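Workshop tips: what a jammed bushing taught us about two-armed assembly benches
Posted 26th October by Malathi Nair

I love a good fault. Give me a machine that has worked perfectly for a month and I'll nod politely, but give me one that stops with an alarm I've never seen before and I'm there with a notebook and a flask of tea. So when our little assembly cell at Skorlow jammed three times in one afternoon back in September, I was (I admit) rather pleased, at least until the third time.

If you run a small arm or two in your own workshop, or you're putting a cell together in simulation before you buy anything, I hope some of what follows saves you an afternoon.

The job is simple enough to say out loud. One arm puts parts into a round fixture, the other waits its turn, and when both have finished the assembly goes in a tray. Our cycle counter stood at 3,390 when the first jam came, so we'd got comfortable. The arm went down with a bushing, met something it didn't like, and kept pushing. The force limit did trip, but late, and by then the bushing had tipped over and wedged itself tight. Aravind got it out with a brass drift and a lot of muttering.

Tip: use brass or nylon to free a stuck part. A steel screwdriver will do it faster and leave a burr, and that burr will be your next jam. Ask me how I know!

Tip: before you free anything, stop the cell properly. Press the emergency stop, then isolate the power and the air and put your padlock on. A paused program isn't a safe machine. It may be waiting for a sensor, and your sleeve may be just what the sensor was waiting for. Check the maker's manual as well for what the brakes do with the power off, and support the arm first if there's any chance of it sagging. The same goes for a gripper with something in it: find out whether yours lets go when the air drops, and keep your fingers out from underneath either way.

We cleared the jam, said "one of those things" and restarted. Wrong! Nineteen cycles later it did it again, in the same place. Two jams in one spot is a message.

Aravind was sure it was the gripper pads and I was sure it was the program, so we each spent a happy half hour being mistaken. It was Hermine Strebel, over from the Widosden workshop to borrow a torque wrench, who put a hand on the fixture and felt it move. Only a whisker, but it moved. One of the clamping screws had worked slack, and every time the arm pressed down the whole thing crept a bit further round. 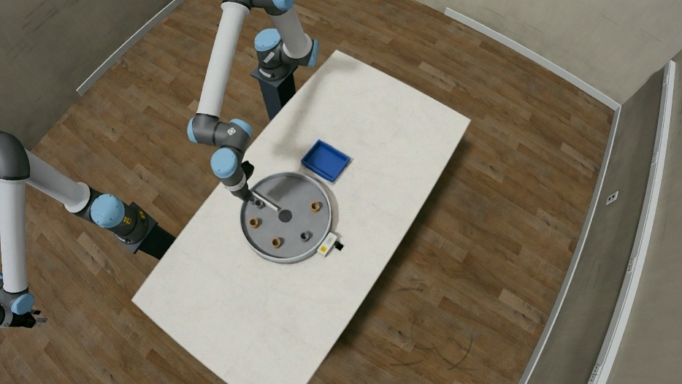
Once you know the fixture has shifted, it's very tempting to nudge it back by eye and carry on. We did, and that was jam number three. Looking straight down you can convince yourself of almost anything. What you need is a repeatable check, and the one we use now takes no time at all.

The rod check. Turn a short bar to a sliding fit in your fixture's centre hole and put a small chamfer on the end. Have the arm pick it up and bring it to a point just above the hole, at the slowest speed you've got. Step it down in tiny moves, with one person on the pendant and everybody else outside the guarding. If it slides in without the force reading climbing, your fixture is where the program thinks it is. If it touches the edge, stop there, back off, and go and find out what has moved. Don't fiddle the taught point to suit! I've seen that done, and you end up with a program full of little corrections that all have to be undone when somebody finally tightens the screw.

Do the check at the start of a shift and again after any bump, however gentle.

Tip: put a witness mark across every clamping screw. A stripe of paint pen running from the screw head on to the fixture will do. When the stripe no longer lines up, you've got your answer from across the room.

Tip: dowels for position, screws for holding down. Ours had screws doing both jobs, and clearance holes are called that for a reason. We've fitted two dowel pins and I can't tell you how much better I sleep.

Tip: set the force limit for the part you're fitting. Ours was still at the figure left over from a heavier job. Bring it down until a good fit only just passes, then give yourself a little headroom.

Then there's the waiting arm, and I get quite worked up about this one. During the third jam the first arm faulted and stopped, as it should. The second arm hadn't been told. It finished its wait, decided it was its turn, and set off towards a fixture that still had another gripper over it. Zuzanna Górecki hit the stop in time and nothing touched, but it was much too close for my liking.

A timer isn't a handshake. If your second arm moves because enough seconds have gone by, please change that before you do anything else on this page. It should move only when the first arm has signalled that it's clear, and that signal should drop out on any fault at all. Park the waiting arm well off the table, and make its route home one you've tested with the other arm stopped in the worst place you can think of. Simulation is brilliant for this. You can leave one arm stuck halfway down and run the other into it all day long, and it won't cost you a penny.

Do keep the cables in mind while you're about it. Any lead coming off the side of a fixture wants a bit of slack, a proper clip and a clear run away from both grippers, and it's easy to forget when you're busy thinking about the arms.

Last one, and it's dull but I swear by it. Keep a fault book next to the cell, on paper, with the cycle number, the alarm and what you did. Ours showed a slow rise in insertion force going back to cycle 1,795, and we'd all written it down and none of us had read it. Rafferty Halvorsen goes through the book every Friday's worth of pages now and reads out anything that repeats.

If you've got a better rod check than mine, send it in, I'd love to try it.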